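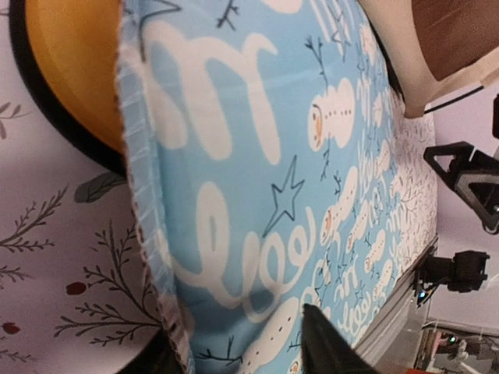

How a Pet Corner Goes Together

A cat or a small dog likes to have one spot that stays the same. It has a place to sleep, a place to eat, and something soft to lie on. You can put a pet corner together in an afternoon with a grown-up.

What is a pet tent?

A pet tent is a small house made of cloth. Thin, bendy rods or wires hold the cloth up. When you fold the tent flat, the rods bend and store up a push, like a spring does. When you let go, they push back and the tent opens into its shape. That is why it is called a pop-up tent. Hold it away from your face when you open it.

Set the tent against a wall. Many cats and dogs do not like to be walked up on from behind, and a wall takes care of one side.

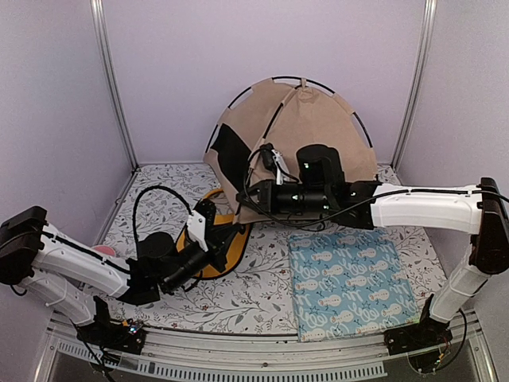 The cloth may have creases in it at first. They come from being folded and most of them drop out after a few days. Make sure the doorway is clear and faces out into the room so your pet can see who is coming.

Something soft

The floor of a tent is usually thin. A cushion or a folded blanket makes it warmer. It does not have to be a special pet cushion. A leftover winter one with snowmen on it works as well as a plain one. Cats and dogs do not see colors the way people do. A dog sees blues and yellows best, and red looks dull and brownish to it.

If the cushion is too big, the sides of the tent will bulge. Try a smaller one. Look along the seams, too. A seam is the line where two pieces of cloth are sewn together. Loose threads should be trimmed by a grown-up, as some pets chew and swallow them.

Bowls and the bowl holder

A double bowl holder is a frame with two round openings. One bowl sits in each opening, one for food and one for water. The rim of the bowl is wider than the opening, so the bowl cannot fall through.

Why use a holder at all? A bowl on a smooth floor slides when a pet pushes its nose into it. The holder keeps both bowls together. Two colors help the family remember which is which. You might say pink is for food and yellow is for water.

Putting it all in place

1. Spread a mat or a washable cloth on the floor.
2. Open the tent and stand it up.
3. Put the cushion inside and press it into the corners.
4. Set the holder on the mat, a little way from the door of the tent, and lower the bowls into the openings.

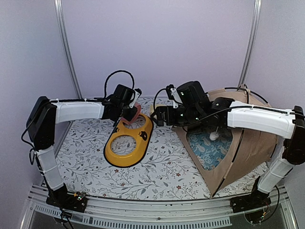 Keeping it clean

Wash the bowls every day with warm water and dish soap, and rinse them well. Shake out the cushion once a week. Read its label before it goes in the washing machine. Most tents only need to be wiped with a damp cloth and left open to dry.

Written by Shona Baxter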